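손편지 낭독 모임 '브랄티어(Braltier)' 참가자를 모집합니다

안녕하세요. 트릴몬트(Trilmont) 서점 2층에서 작은 모임을 꾸리고 있는 운영자입니다. 지난 2월에 첫 기수를 마치고 나서 다음은 언제 하느냐고 물어봐 주신 분들이 계셔서, 고마운 마음에 조금 서둘러 새 공고를 올립니다.

브랄티어는 오래된 편지를 함께 읽고, 각자 한 통씩 써 보는 모임이에요. 부모님이 주고받으신 편지도 좋고, 군대에서 받은 엽서도 좋고, 끝내 부치지 못해 서랍에 넣어 둔 쪽지도 좋습니다. 가져오실 편지가 없어도 괜찮아요. 저희가 모아 둔 편지 가운데 마음에 드는 것을 골라 읽으시면 됩니다(글씨가 흐려서 한참 들여다봐야 하는 것도 있는데, 저는 그런 편지가 유난히 좋더라고요).

모임은 모두 13회이고 한 번에 두 시간씩 진행합니다. 앞의 한 시간은 소리 내어 읽고, 잠깐 차를 마신 뒤 남은 시간에는 조용히 씁니다. 쓴 글을 꼭 발표하실 필요는 없습니다. 지난 기수에는 마지막 날까지 듣기만 하신 분도 계셨는데, 그분이 계셔서 다들 읽을 맛이 났다고 했어요.

나뭇결이 밝은 탁자

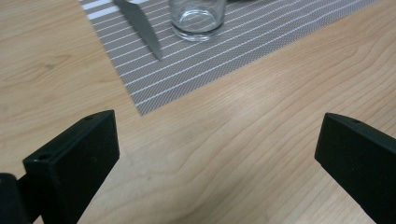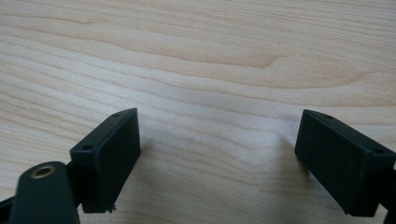 이런 분이면 좋겠습니다. 글을 잘 쓰지 못한다고 생각하시는 분, 누군가에게 안부를 전한 지 오래되신 분, 남의 이야기를 끝까지 들어 주실 수 있는 분. 나이 제한은 따로 없지만 미성년자는 보호자 동의를 받아 주세요. 맞춤법은 아무도 고쳐 드리지 않으니 마음 편히 오시면 됩니다.

모집 인원은 28명이며, 두 반으로 나누어 진행합니다. 낮 반과 저녁 반 중 편한 쪽을 신청서에 적어 주세요. 한쪽으로 너무 몰리면 전화를 드려서 옮기실 수 있는지 여쭤보겠습니다.

참가비는 없습니다. 편지지와 봉투는 문구 공방 시만준탁(Simanjuntak)에서 보내 주시고, 펜은 손에 익은 것으로 직접 챙겨 오시기 바랍니다. 만년필을 쓰신다면 잉크도 넉넉히 채워 오세요. 모임이 끝나면 원하시는 분들의 편지를 골라 소책자 '주브사이드(Zuvside)'에 싣습니다. 싣고 싶지 않은 편지는 당연히 싣지 않고, 이름은 가명으로 하셔도 됩니다.

신청 마감: 2025년 3월 25일
신청 방법: 서점 계산대에 있는 신청서를 써서 내시거나, 우편으로 보내 주세요. 성함과 연락처, 희망하는 반, 그리고 요즘 편지를 쓰고 싶은 사람이 누구인지 한두 줄 적어 주시면 됩니다. 길게 쓰셔도 다 읽습니다.

선정 결과는 모든 분께 엽서로 알려 드립니다. 엽서가 도착하기까지 며칠 걸릴 수 있으니 느긋하게 기다려 주세요.

트릴몬트 서점 브랄티어 운영자 드림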